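Subject: Re: [vimis-dev] pose dropouts near page contact

Inês Sequeira wrote:

> Tag pose on the right tool jumps when the fingers reach the page. I see it in 200 steps of the last log. Is this the Plullov filter or the detector?

Detector. I replayed the log with the filter bypassed and the jumps remain. 174 of the 200 have only one face of the cube decoded, so the planar solve is ambiguous and flips.

Patch on branch `single-face-gate`:

- keep both solutions
- score each against the previous velocity
- mark the step invalid if the scores are close

Head view of the notebook task, then a gripper view at the same desk area:
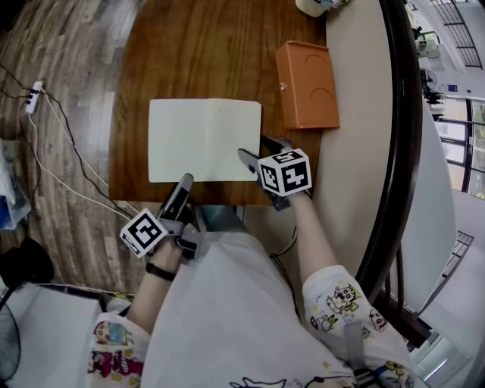
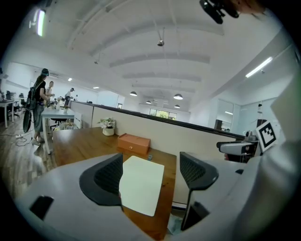 The gate threshold is still hand-tuned. Please rerun steps 332 to 352 with `--dump-candidates` before I merge. The planner side needs no change, as it already skips invalid steps.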